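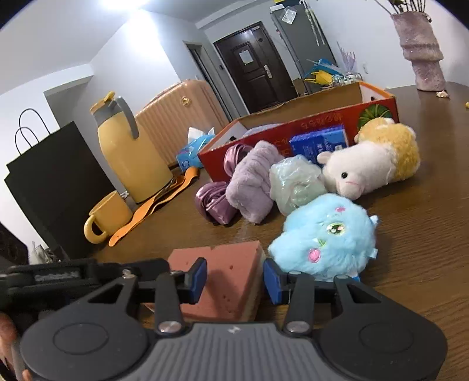 Progress report to the Aguiar fund
Project: Bralance toy and household goods sorting room
Prepared by Nives Sartori, 19th April

Dear Ms. Rinaldi,

I send you the second report on the use of the grant. The first one, in October, was mostly about the repair of the room and the shelves. In this one I write about the sorting work itself, because now it has a regular form.

Work done in the period

We received 3,354 items from families, two schools and one hotel that was closing. Plush toys are still the biggest group. After them come small textile things, such as blankets and cushion covers, and then cleaning articles like sponges and cloths. These often arrive together in the same cardboard box, and so the first task is always to separate them on the table before anything is checked.

The checking of plush toys has four steps. First we look at the eyes. Embroidered eyes, as on the light-blue toy we had on the table with the pink cheek, can go to children of every age. Glossy eyes, as on the sheep with the yellow fleece, are pulled by hand to see if they are firm, and the toy goes to the group for older children if we have any doubt. Second, we feel the seams. Third, we read the fabric tag if there is one, for the washing instructions. Fourth, the toy goes to the washing basket or to the textile recycling.

Toys with long or curly pile need more time than we planned. They must be brushed after washing and they dry slowly, up to 72 hours in the cold weeks. Ermanno Bianchini has made a second drying rack for them from the old window frames, so this cost us only the screws and the cord.

Sponges and other cleaning articles

In the application we said that we would give away cleaning articles too. This part was more difficult than we expected. A sponge without its package cannot be given to a family, even when it looks good. We decided to keep these for our own use in cleaning the tables and the boxes. Only closed packages go to the families now. I ask you to accept this small change to the plan.

Distribution

Toys went to four family centers. The center at Asodar asked for fewer large toys and more small ones, and Prasert Suksawat has changed the packing list for them. The others had no special wishes, only that the boxes should not be too heavy to carry up the stairs.

Money

We have spent over half of the amount for equipment. The line for transport is almost not touched, as Oneo lends us the van without payment. We would like to move a part of this line to washing costs. Ekene Bako will send the table with the exact amounts in a separate letter, together with the receipts.

Next period

We want to write a short sorting guide for new helpers, one page, with the four steps for plush toys and a similar list for blankets. We also need better labels for the boxes, the paper ones come off when the air is humid.

With kind regards,
Nives Sartori
Bralance sorting room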